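Right, a little thread for anyone thinking of taking up walking in their sixties, because I've had such lovely messages and I can't answer them all one by one (sorry, Chaltu Tefera, yours was the longest and the nicest!)

I turned 69 in April and hadn't walked further than the post office for years. Ynyr Pugh talked me into the Plarnen path, which climbs 614 metres if you go all the way up. We didn't. We got to the second gate and ate our sandwiches.

Start small, is what I'd say. My first proper count was 3,107 steps and I was as proud as anything.

Shoes matter more than sticks, in my view. Go for them late in the afternoon when your feet have spread a bit, and take the socks you'll be wearing.
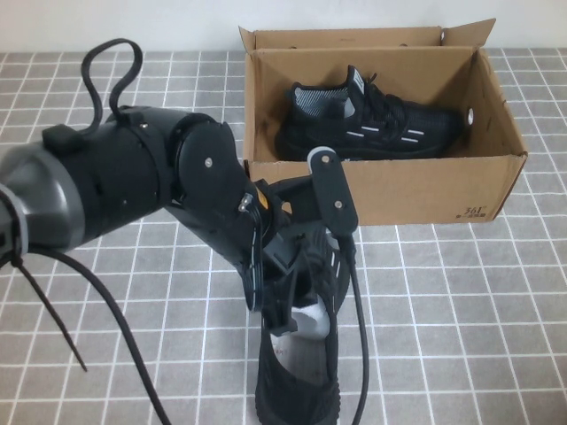
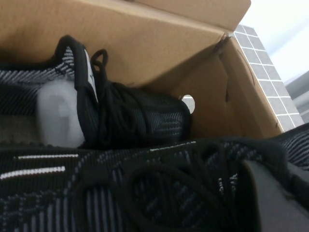

Black knit ones, one of them in a brown box. 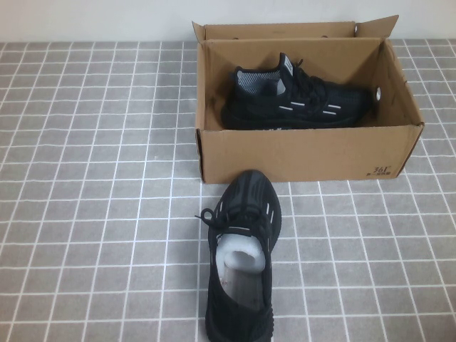
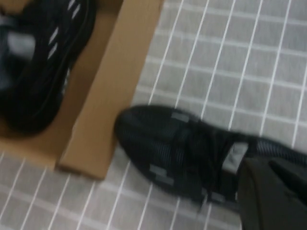

Then the weather. I used to wait for a perfect morning and of course there'd be one a month, so now I go in drizzle with a decent hat and come home feeling ever so pleased with myself.

Flask, always. Tea for me, though Ynyr swears by soup, and I must admit I've had a cup or 2 of his leek and potato on a cold bench and been very glad of it.

Next on the list is the loop at Clolano, which is flat all the way and has a café at the far end. Chaltu, are you coming? Bring your sister, there's plenty of room in the car.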